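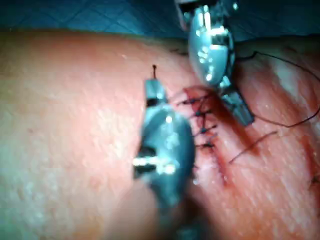

Robotic instruments at a sutured incision, blue drape behind.

We use cookies to remember your settings. By continuing to read you accept our cookie notice.

Feb 2, 2019
By Anca Tudose

Warkville Founders' Circle: minutes of the winter meeting

Present: Maricica Nistor (chair), Aurel Dinu, Lionel Marty, Torquil Moncrieff, me (taking notes, badly, with a borrowed pen), plus 11 members on the floor. Apologies from the Skoller people, who were stuck in Rodden.

Maricica got us going a little late. Minutes of the last meeting were approved once I fixed the spelling of Carré, which I had managed to get wrong in two different ways. Sorry, Lionel!

1. Business license renewals

Most of the evening went on this one. The city wants every company with a license to renew online this year, and the new form asks for gross receipts by location. Aurel walked us through it on the big screen (it took a few tries to log in) and got as far as page 4 before the session timed out. Several of you groaned, so I take it you've met page 4 already.

The trouble is for companies that haven't sold anything yet. The form won't take a zero. Torquil had called the license office and was told to enter one dollar and write a note in the comments box. Lionel didn't like that at all — he said he wasn't going to sign a statement with a number in it he knew was wrong, and I have to say I agreed with him. Aurel thought a note in the box covered it. We went back and forth for a good while and I stopped writing down who said what.

Agreed: Maricica will write to the license office asking for a proper way to report no revenue, and asking them to waive the late fee of $200 for anybody held up by the form. Until we hear back, file on paper if you can. Torquil has blank copies.

2. Stock options for first hires

Lionel gave us a short talk on how Carré set up its option plan. I enjoyed it more than I expected to (sorry again, Lionel). His main point was to get the valuation done before you promise anyone a percentage over coffee, and to get the board approval in writing. He had to redo two offer letters and it cost him a lot more than the lawyer would have.

A member asked whether a contractor can be given options. Lionel said yes, but the tax treatment is different and she should ask an accountant before sending anything. We'd like to get an accountant in to take questions. I'm going to ask around.

3. Shared bookkeeper

Seven companies have now said they'd split a part-time bookkeeper. Aurel has talked to one candidate and liked her. Still to sort out: who actually employs her, and what happens if one of the 7 drops out halfway through the year. Torquil offered to draft a one-page agreement. I said please keep it to one page. He laughed, which worries me.

4. Any other business

The door code is changing, so ask me for the new one. Somebody left a gray scarf on the back row and I have it at my desk. Maricica reminded us that dues are due, and I paid mine on the spot so I could look virtuous in these minutes. 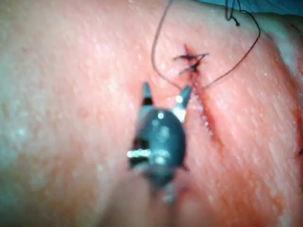

RODDEN, March — Our next meeting is going to be hosted by Skoller, at their office. Parking is on the street, so car pool if you can. On the agenda so far: the reply from the license office (if there is one), Torquil's draft agreement, and a vote on whether to raise dues. Send me anything you want added and I'll pass it to Maricica.

Corrections to me, please, before we meet.

A.T.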